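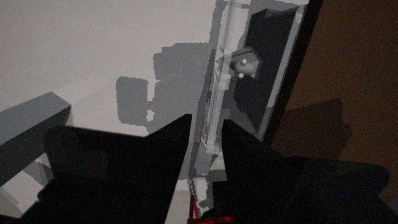 The Long Way Round to a Loaf of Bread

The oven at Skellgate gets lit at two in the afternoon, which surprises people who have come up the hill expecting bakers in the dark. The bread isn't baked until the next morning. What happens in between is mostly waiting, and I have come to think that the waiting is why folks keep making the drive.

I first went up there in December, with a cold coming on and a list of questions I'd written in the car. Skellgate is a strip of houses, a feed store, a church with a blue door, and then, behind the church, a low brick building with a chimney at one end and a woodpile as long as a school bus down the side. The town built it as a shared oven a long time ago, let it go to ruin, used it to store road salt for a while (you can still see the white bloom on the lower bricks), and then slowly brought it back. It has been going again for 15 years now. Households sign up on a sheet nailed inside the door, they bring their dough in whatever they have, and they bake together on one fire.

Shared ovens used to be ordinary. Before every kitchen had a range in it, heating up a great mass of brick for one family's bread made no sense at all, so a village would fire one oven and everybody would use it. People slashed their own mark into the top of the loaf so they'd get the right one back. At Skellgate they still do this, and I spent a happy hour learning to read them: a ladder, a fishhook, a kind of lopsided star, a plain letter H that has apparently caused some trouble between two households whose names both start with it.

The fire burns all afternoon and into the evening, split oak mostly, with some apple when there's been pruning. By the time it dies down the dome inside has gone from black to a clean, chalky white, and the old-timers will tell you it's the white you look for and you can throw your thermometer in the creek. Then the coals are raked out, the floor is swabbed with a wet mop that hisses and spits something awful, the door goes on, and everyone heads home to bed. By morning the heat has soaked all the way through the brick and evened itself out, and that's when the bread goes in.

I asked what would happen if you rushed it. I got a long story about a burned bottom crust and a raw middle and a wedding, and I won't repeat it, as I think the bride may still be sore.

The flour comes from Bresbridge, down in the valley, where a small mill grinds wheat and rye for anybody who asks nicely and doesn't mind picking it up. I stopped in on the way home that first time and came away with more than I could reasonably use. It is not the flour I grew up on. It's a little sandy and a little sweet, and it drinks water like nothing I've ever worked with. My first loaf from it was so stiff it could have propped open the garage. The second was a puddle. Somewhere around the fifth I started to get along with it, and I've been loyal to it ever since, even though it goes off faster than store flour and has to live in my freezer next to the peas.
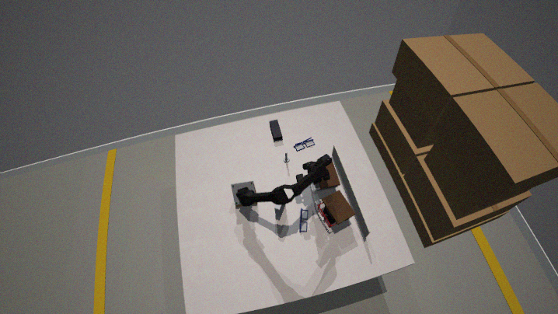 A long reach over a small brown box.

There is a money side to all this, of course. The oven's floor wore out a few winters back. Bricks that have been heated and cooled and scraped with an iron peel don't last forever, and a loaf that bakes across a crack comes out with a ridge on its belly that children fight over and grown-ups grumble about. Relaying the floor took 315 firebricks, and they came from Rivadeneyra, a brickyard two counties over that still makes them in the old thick size. The town raised the cost by selling – what else – bread. They baked nearly every weekend that summer, roughly 1000 loaves by the end of it, and sold them off a folding table beside the church. I bought several. The walnut ones were gone by nine in the morning and I never once got there in time.

Not everybody loves a communal oven, I should say. It smokes. The neighbors on the downhill side bring their washing in on firing days, and one household keeps its windows shut until the coals are out. There have been meetings. A taller chimney helped some, and so did the habit, picked up lately, of leaving a warm loaf on the downhill porches whenever the wind has been bad. I couldn't tell you whether that's kindness or diplomacy, but I'd take the loaf.

What I like best is the order of the morning. The flat things go in first, while the oven is at its fiercest: flatbreads, a pizza or two for breakfast if there are kids about. Then the big country loaves, then the softer ones with milk and butter in them, then pies. After that somebody slides in a row of bean pots, lids on, and those stay until suppertime. Apple slices and herbs go in last of all to dry in what warmth is left. One fire feeds all of it, well into the following day, and when you put your palm on the outside wall that evening it's still as warm as a sleeping dog.

If you'd like to bring dough, and visitors are welcome to, the sheet goes up early in the week and fills fast in the cold months. Bring it shaped and well floured, in a basket or a bowl lined with a cloth, and choose your mark before you get there (the fishhook is taken). The café called Grerero, across from the feed store, opens early on baking mornings and will sell you a coffee to hold while you wait. They do a good egg sandwich on the town bread too, though you'll have to ask for it, and you may have to wait for the bread.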